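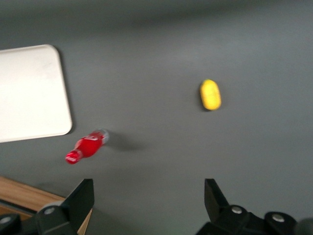

Häufige Fragen zur Greifstörung an der Zelle Jestberg

Was ist im Juli genau passiert?
Beim Aufräumversuch hat der Greifer geschlossen, bevor der Arm seine Endhöhe erreicht hatte. Eine Fingerspitze ist auf die Tischfläche gestoßen, und der Arm hat mit Kraftfehler angehalten. Verletzt wurde niemand. Der Fehler kam in einer Versuchsreihe von 200 Griffen 6 Mal vor, immer bei liegenden Flaschen.

War die Kamera am Handgelenk defekt?
Nein. Wir haben sie geprüft und keinen Schaden gefunden. Allerdings sind die Bilder während einer schnellen Fahrt unscharf, und die Software Zarmont hat aus solchen Bildern trotzdem eine Greifhöhe berechnet. Dies war nach unserer Meinung die Hauptursache.

Warum sind liegende Flaschen schwieriger als andere Teile?
Der Körper ist gewölbt und glänzend, und das eine Ende kann durchsichtig wirken. Die Erkennung hat darum die Länge der Flasche manchmal zu kurz geschätzt. Bei dem gelben Objekt ist dieser Fehler bisher nicht aufgetreten.

Was wurde geändert?
Der Arm wartet jetzt 140 Millisekunden über dem Objekt, bevor ein neues Bild ausgewertet wird. Erst danach darf er weiter absenken. Die Finger bleiben bis zur Freigabe offen – auch dann, wenn das erste Bild schon gut aussieht.

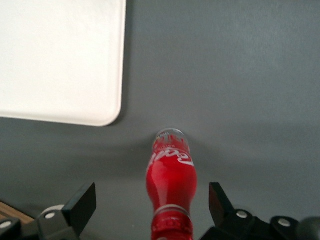
Offene Finger links und rechts der roten Coca-Cola-Flasche, der Flaschenhals zeigt vom Greifer weg.

Darf ich in die Zelle greifen, wenn der Arm still steht?
Nein, auf keinen Fall. Ein stehender Arm kann auch ein wartender Arm sein. Bitte zuerst den Halt am Bedienpult auslösen und die Anzeige abwarten, dann die Tür öffnen. Das gilt auch, wenn man nur die Flasche ein wenig drehen möchte.

Wie starte ich nach einem Kraftfehler wieder?
Finger auf Kratzer und lockere Schrauben kontrollieren, die Nullposition anfahren und 15 Leergriffe ohne Objekt ausführen. Bleibt ein Finger zurück, muss die Zelle gesperrt bleiben.

Betrifft die Störung auch den Standort Stokow?
Dort läuft noch die ältere Version von Zarmont. Bis zur Umstellung sind liegende Flaschen in Stokow nicht erlaubt.

Wohin melde ich einen neuen Fall?
An die Störungsliste Dunleavy, mit Uhrzeit, Fehlernummer und dem letzten Kamerabild vor dem Halt. Bitte das Protokoll nicht löschen, auch wenn der nächste Griff wieder funktioniert.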